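La sala Furnival estrena su mesa de juegos y ya hay lista para apuntarse

16 de marzo de 2020

¡Por fin! El centro social Prikora ha abierto al público la sala Furnival, el rincón de juegos que los vecinos venían pidiendo desde hace mucho, y la respuesta ha sido estupenda. El proyecto lo lleva la asociación Skikach, que en enero reunió 1.244 firmas para recuperar el antiguo almacén de la planta baja y convertirlo en un sitio donde pasar la tarde jugando.

La reforma ha costado 2.000 euros, y el dinero ha cundido muchísimo: se han pintado las paredes, se ha cambiado la iluminación – ahora más cálida, muy agradecida a última hora – y se ha instalado la mesa de tapete, que es sin duda la estrella del local. «Queríamos una sala en la que pudieran sentarse juntos un chaval de diez años y su abuela, y que los dos se lo pasaran igual de bien», cuenta Flor Valderrama, coordinadora de Skikach. El grupo suma ya 331 socios y sigue creciendo.

El nombre de la sala recuerda la calle Furnival, donde la asociación organizó sus primeras partidas, con mesas plegables y mucho frío. 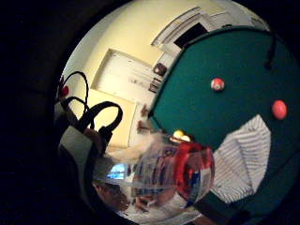

Los juegos de bolas son lo que más tira, sobre todo uno que Leanne Birkett ha bautizado como «drallska» y que tiene enganchado a medio barrio. Se juega por parejas, con las manos, y las reglas se aprenden en un par de minutos. Las bolas rojas y las amarillas resaltan de maravilla sobre el verde oscuro del tapete, así que también se sigue muy bien desde fuera, y eso anima a los que vienen solo a mirar. ¡Más de uno ha acabado pidiendo turno!

Para apuntarse a las partidas hay que dejar el nombre en la recepción del centro. Los socios de Skikach tienen acceso gratuito a la sala, y el resto puede pedir allí mismo una invitación para probar. Los menores de doce años deben ir acompañados de un adulto.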